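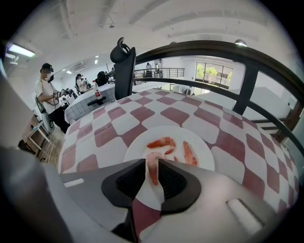 Subject: Re: prawns for the May supper

Hello all,

Replying to Mostafa's message, with the quantities at the bottom.

Mostafa El Ouafi wrote:

> I can get prawns from Kamel again, either raw in the shell or
> cooked and peeled. The peeled ones cost more. Last time we
> spent most of the afternoon shelling and I would like to avoid
> that. Does anyone mind if they come peeled? Also, are we
> putting them on plates or in the big bowls?

Peeled is fine by me. We lose the shells for stock, but I still have two tubs of fish stock in the freezer from the last supper and that will do for the soup.

I would put them on plates. In the bowls the ones at the bottom sit in their own water and go soft. The round white plates are the right size if they are not piled up. Drain the prawns in a colander, pat them with kitchen paper and keep them in the fridge until people sit down. Lemon and the garlic mayonnaise go in separate dishes, as a few people don't want either.

The red and white checked cloths are washed. One has a mark near the hem, so please use that one for the drinks.

For 17 people I make it 167 prawns, which allows for seconds. Kamel packs them in boxes of 80, so two boxes leaves us seven short and I don't think that matters. We need 4 lemons as well.

Mostafa, could you order by the end of the month and tell me what I owe you? I can collect from Orinholm any morning before eleven.

Regards,
Jean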